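# What went wrong with the right arm

Second half of my project report. Part one, with the arm setup and the teleop stuff, is already in the shared folder, so I'll go straight to the fault that ate most of November.

The job I picked was a two-arm one. The left arm holds a printed part, the right arm brings an electric screwdriver in from above, and the two of them line up over the bench before anything turns. I never got as far as driving a proper screw on its own, but the lining-up bit was going quite well and I was feeling fairly smug about it. Then on a Friday the right arm went limp halfway through a run and the screwdriver came down bit first into the wood.

It only dropped a few centimetres and my hands were nowhere near it, but it made a horrible noise and Dorota Dudek, who was soldering behind me, said a word I can't put in a report. The screwdriver weighs 185 g. It doesn't sound like much until you think about all the times I'd reached under it to nudge a part straight.

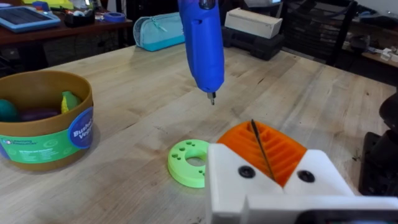

*Figure 1: Wrist camera view, bit hanging clear of the bench, green disc to the left.*

## What I thought it was

Heat! I was completely sure. The wrist motor holds the screwdriver out at the end of the arm for ages while I fiddle, and the Zonov driver board cuts torque when a motor gets to 60 °C. So I wrote a little script to log temperatures and spent two days watching numbers go up and down. The arm dropped twice more in that time (onto a folded towel, I do learn) and on both occasions the wrist was nowhere near the limit. Marwan Twal had told me on day one to check the error codes before guessing. I hadn't, mostly because the codes come out in hex and I couldn't be bothered looking them up.

When I did look them up they all said the same thing: communication timeout. The board hadn't heard from the controller for 3000 milliseconds, so it let go of everything, wrist, elbow, the lot. So that was two separate problems. Something was interrupting the messages, and letting go is a terrible thing for an arm to do when it's holding a tool in the air.

## Finding the break

I went through the whole log with Afaf Zoubi, all 565 runs, and we marked every one that had a gap in the messages, even the short gaps that didn't end in a drop. Nearly all of them came while the right wrist was rolling inwards to point the screwdriver down. The left arm had none. 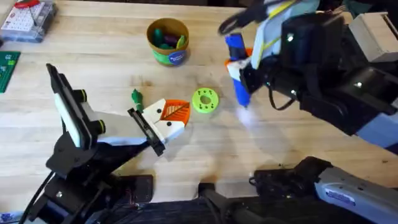

My money was on the USB lead after that, and I swapped it for the Orkirico one from the drawer, which changed nothing. Then Afaf asked why I was only looking at the table end. The cables on the right arm loop along its length, and with the gripper up over the table and the bit pointing down, one of those loops was pulling on the plug at the wrist. I held the plug with a finger, with the power low and the screwdriver taken off, and rolled the joint by hand. The link light stayed on. I let go, rolled it again, and off it went. I may have shouted.

## What I changed

- New plug on the wrist cable, crimped by Dorota as mine keep falling off.
- More slack at the wrist joint and a clip just behind it, so the clip takes the pull.
- On a timeout the board now holds position and beeps. It only goes limp if I press the stop button.
- Nobody's hand goes under the screwdriver with torque on. I use the plastic tongs to move parts.

The hold setting took longer than the rest put together. Ieva Rätsep pointed out that if the arm holds forever then the heat problem I'd invented turns into a real one, so after a while it lowers itself slowly to the bench and then switches off. I tested that with the bit out and foam underneath. It's jerky at the elbow and I'd like to smooth it.

## Still open

I haven't had a timeout since the new plug went in, but I've only had the arm back for a week. The left arm has the same sort of plug and I haven't touched it yet. There's also a dent in the bench that Joni Leinonen would like me to sand out before the Gauthier group gets its turn.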